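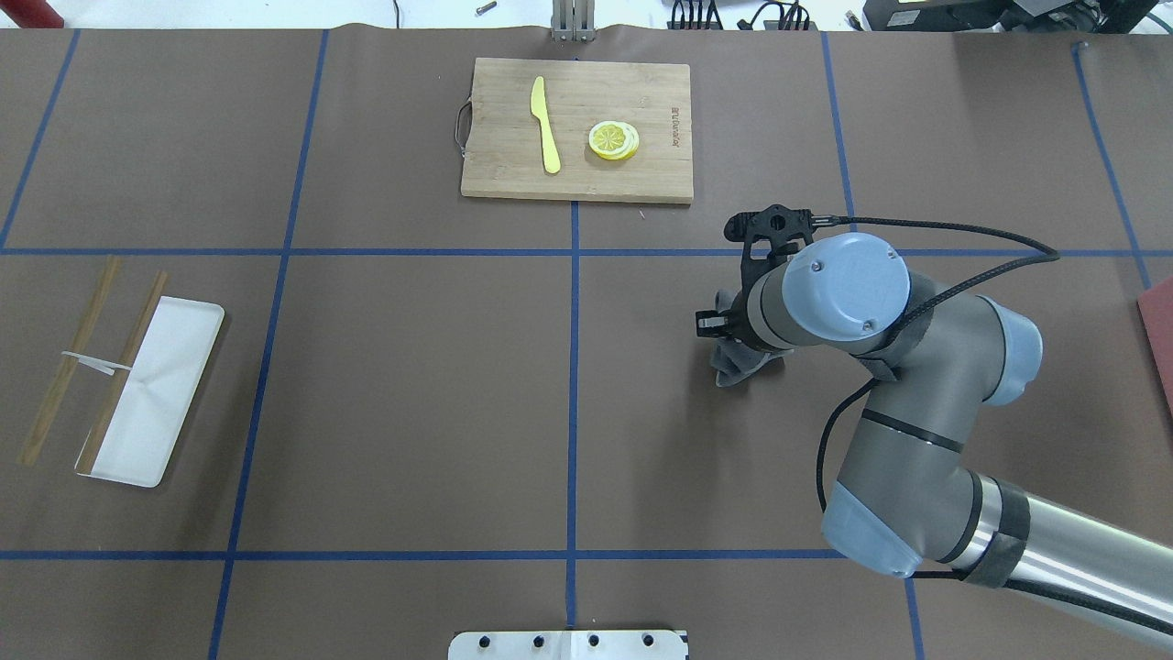 Page 6

## Setting Up the Lumura Play Table

1. Tape your grid first, blue on plain. I press each strip from the middle out.
2. Lay out the cutting board, toy knife and lemon slices, then the tray and chopsticks.

**Note:** I leave the paper wrapper on the chopsticks (it's half the fun!).

3. Put the pink bin down near a spot where two strips cross.

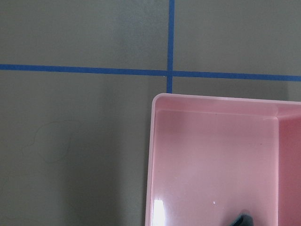 **Does the bin need a lid?** I've never used one, and cleanup goes faster without it.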